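1/ Finally finished season 2 of *Hovel* last night, and I have to talk about Rosalba De Luca for a minute, so bear with me (or mute me, I'll understand!).

2/ She had maybe four lines in the pilot. Four! And now she's carrying whole episodes as Vitale's older sister, and that kitchen argument had me up off the couch.

3/ I first saw her years ago in a little stage play, 18 people in the audience, me and my cousin in the front row, and she played it like there were 2,000 of us.

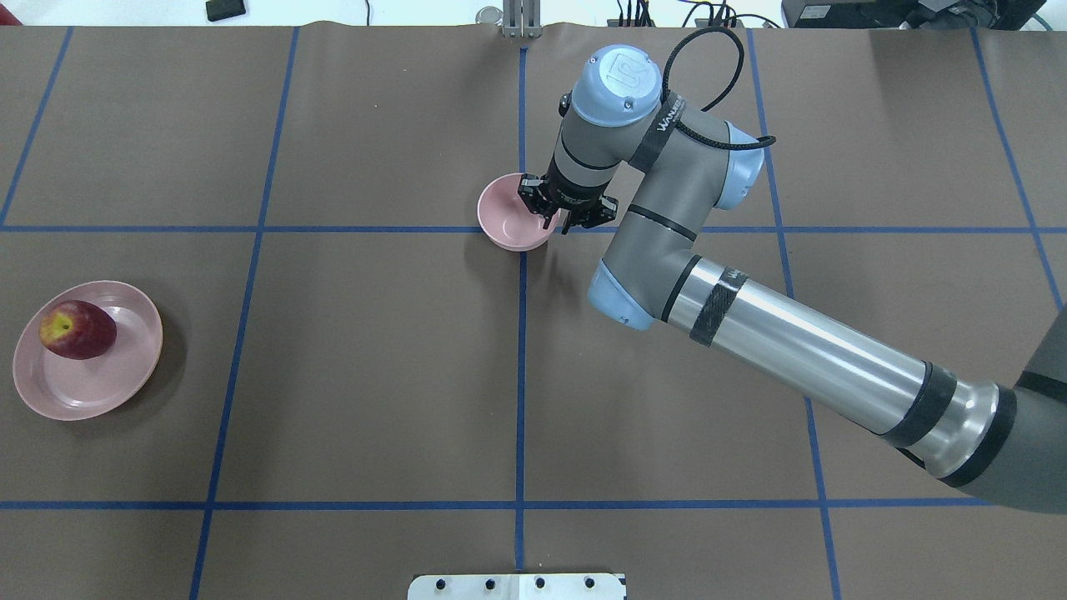 4/ Anyway, my mom still thinks the brother did it, and we've been texting back and forth about it since breakfast. She's wrong, but I love her.

5/ If they don't bring Rosalba back for season 3 I'm going to be so sad. Has anyone heard anything yet?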